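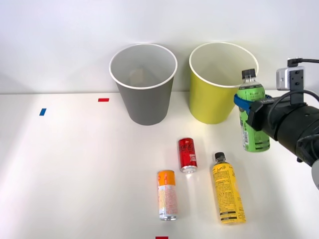
A robot arm with a blue finger holds a green bottle up next to the yellow-green cup.

How does a robot know where the bottle is?

Quick answer: it doesn't, not until the software tells it. The arm is just motors and metal. Strong, but clueless. The thinking happens in a computer program, and the program has a few jobs to do. Let's go, lots to get through.

Job one: looking

See the little silver-grey box on top of the gripper? That's a camera. You look at a table and think "can, bottle, cup" without even trying. A computer gets a huge grid of coloured dots. That's it. Just dots.

So the program has to learn which dots belong together. Red dots here, probably a can. Yellow dots over there, a bottle lying down. At Gidwood, where Solange Brito teaches robots to tidy, they showed one program 800 pictures of cans and bottles before it stopped mixing them up. Some standing, some lying on their sides. Both count! A can on its side is still a can, but it looks like a totally diffrent shape.

Job two: planning

Now the program knows what's there. How should the arm get to it?

Try this at home. Put 2 plastic cups on a table and a toy behind them. Reach for the toy, slowly. Did your elbow go up? Did you go around? You made a plan. Super fast, no maths.

The robot needs the maths. Its planner tries out pretend paths inside the computer, lots of them, and throws away any that bump a cup. Pretend crashes are free. Real ones are messy.

Job three: moving

This bit is called control. The plan says "go there". Control says "okay, this motor a tiny bit, that motor a tiny bit more". Then it checks. Then again. Over and over, many times a second.

Lifting is tricky too. Squeeze too hard and a bottle gets squashed. Too soft and whoops, on the floor.

What if it goes wrong?

It does, alot. Shiny cans are a pain because light bounces off them and the dots go funny. Solange's program is called Nulley, and it gets 3 tries at picking something up. After that it stops and waits for a person.

Your turn

Be the robot! One person shuts their eyes. The other one is the software and can only say left, right, forward, back, up, down, open, close. Pick up an empty bottle. Harder than it sounds, eh?

Then swap. And no peeking.

Words by Manolis Alexiou, August 8, 2018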